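Minutes of the Nirkwood Machines & Chores Circle, Sunday meeting

Held Sun 18 July in the back kitchen at Hallov. Minutes by me, Mhairi Moffat, as it was my turn with the laptop. 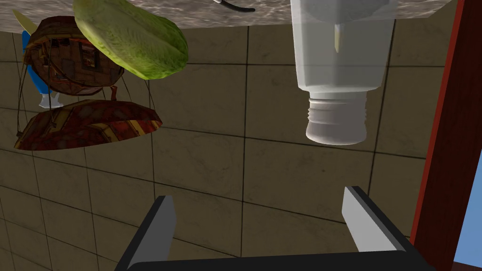 We started late again (kettle), so I've left out the first bit, where we mostly talked about parking. Nine of us present, two sent apologies, and one sent apologies and then turned up.

Minutes of the May meeting. Agreed, with one change. I'd written that the group "believes" a machine will be able to clear a kitchen worktop within five years. Two people said they believe no such thing, so it now says "some of the group". Fair enough!

Main item: can they do the chores yet? We've been going round this since the spring and I'm not sure we're any nearer, but it was a good long natter. The question was putting the shopping away, which half of us thought would be easy. My own view, for the record, is that it's a horrible job for a machine — a plastic bottle is one sort of thing to get hold of and a lettuce is quite another, and a basket has handles that flop about and get in the way of everything. I can squeeze a lettuce just enough without thinking. I couldn't tell you how I do it, so I don't know how I'd tell a machine.

The other side was put very well. Practising in simulation costs next to nothing, so you can let the thing have 1,000 goes at one bottle overnight and no real kitchen gets splashed. I asked whether a bottle in a simulation behaves like the one in my fridge door, half full and sloshing. We had a long chat about that and the answer seems to be "sometimes".

Shop floor. We had the report back from the visit to Eltudon, the wholesaler out on the ring road. They move 3,000 boxes on a busy day and the machines are good at it, all the boxes being much the same shape. Loose fruit and anything in a net bag still goes by hand. The supervisor told our lot she'd happily hand over the night restocking tomorrow but wouldn't let a machine near the eggs. General agreement that this is where things stand: boxes yes, eggs no.

Baxter trial. Baxter is the name of our own worktop-tidying project, for anyone new. We've £400 left in the pot. I proposed spending £111 of it on a second-hand set of fingers with softer pads, and this was carried, with one against (he wants a better computer first, and said so at some length). The first job will be standing bottles upright at the back of the worktop. Leafy veg is put off until the autumn.

Wiping down. Brought up under chores generally. Can a machine tell a mark on a tile from the pattern of the tile? I can't always manage it myself without my glasses. Left over to next time.

Any other business. Somebody has gone home with the long extension lead. Please bring it back, we'll need it for Baxter. The biscuits were very good and I forgot to ask who made them.

Next meeting is at Hallov as usual, same time, use the side door.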